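Gasilari T-series benchtop surface: long-term review

Matt white work surfaces have a reputation for being hard to live with. They mark, they yellow near windows, and they show every ring left by a wet glass. Gasilari sells its benchtop panel as an answer to these complaints, and I have had one fitted to a frame in my workroom for 13 months. It has been used daily for paperwork, soldering, parcel packing and meals taken at the desk. I bought it at the normal price from a local supplier.

The panel comes in two depths. I chose the deeper one. It arrives drilled for the maker's own legs, but the hole pattern does not match the Lamont frame I already owned, so I drilled a new set from the underside. The panel took a pilot hole cleanly and the screws pulled down tight without crushing the core. Anyone doing the same should mark the drill bit with tape, as the core leaves little margin under the top skin.

Flatness was checked with a steel straightedge on delivery and again in November. There was no visible gap on either diagonal at delivery. At the second check I could slide a thin feeler gauge under the middle of the long edge, and nowhere else. I do not regard this as a fault in a panel carried on two cross rails.

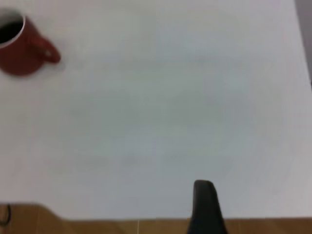 Red mug on a white top, with soft, uneven shading across the open surface.

Finish

The colour is sold as "Neutral White". Colour names at this end of the market mean very little, and the apparent colour of any matt white depends heavily on the lamps above it. Under the 4000 K tubes in my workroom the panel looks neutral. Under a warm bulb it turns cream. If you photograph products for sale, set the white balance from a grey card and do not use the bench as a reference.

Gloss is low and even. A desk lamp set at a shallow angle gives a broad, dull patch of light with no sharp reflection of the bulb, and I can read a backlit meter beside it without moving the lamp. The texture is fine enough to write on through a single sheet of paper. It is less kind to pencil, which catches in the grain and needs a damp cloth to shift.

Stain resistance

I left drops of five common liquids on the surface overnight under upturned glass dishes: black tea, instant coffee, soy sauce, turmeric in oil, and flux remover. Tea, coffee and soy sauce came off with water and a drop of dish soap. The flux remover left a slightly shinier patch, visible only from a low angle. Turmeric left a yellow stain that faded over 9 days and has not gone completely.

Rings are the more usual problem. A mug with an unglazed foot leaves a faint grey line if it is dragged, and the line needs a melamine sponge. Repeated sponging will polish a matt finish, so I would keep it for marks that soap has failed to lift.

Heat

The data sheet advises against putting hot pans directly on the panel. A mug of fresh tea left no mark at any time during the review. I did not test a pan. A soldering iron in a weighted stand is fine, but a stray blob of solder left a small pit near the front edge, and it is permanent. Use a silicone mat.

Edges

The long edges are banded and the corners have a small radius, comfortable under the forearm. The banding on one short edge lifted at the rear corner in the second month. Vekico, the Australian distributor, offered a replacement panel or a repair kit. I took the kit. The adhesive supplied has held, though the join is now visible as a darker line.

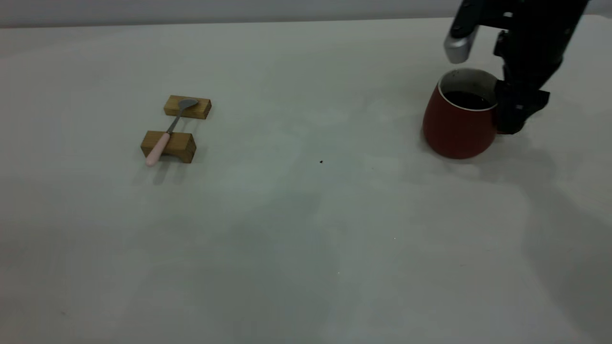

Words: Kirsty Halliday
Workroom and Office | December 2024

Comparison

The obvious alternative is the Plusitix laminate top, which I used for three years before this one. It is heavier, its gloss is higher and its edges are square. It resists turmeric better and scratches more readily. Its predrilled holes fitted the Lamont frame without any changes, so if you own that frame and do not want to get the drill out, the decision is simple.

Zodwa Makhubela, who runs a framing workshop and has 2 Gasilari panels side by side as a cutting bench, reports that hers differ slightly in shade. She ordered them some months apart. If you need a matched pair, order them together and ask for the same batch.

Cleaning

Water and dish soap for daily use. Isopropyl alcohol removes marker ink with no change to the finish. Avoid cream cleansers. Dry the surface with a microfibre cloth, or hard water will leave a haze that looks like wear.

Good points
Low, even gloss
Stays flat on a two-rail frame
Most food and drink stains lift with soap

Bad points
Hole pattern suits the maker's legs only
Edge banding lifted at one corner
Turmeric

Score: 3 out of 5. It would have been higher with better banding.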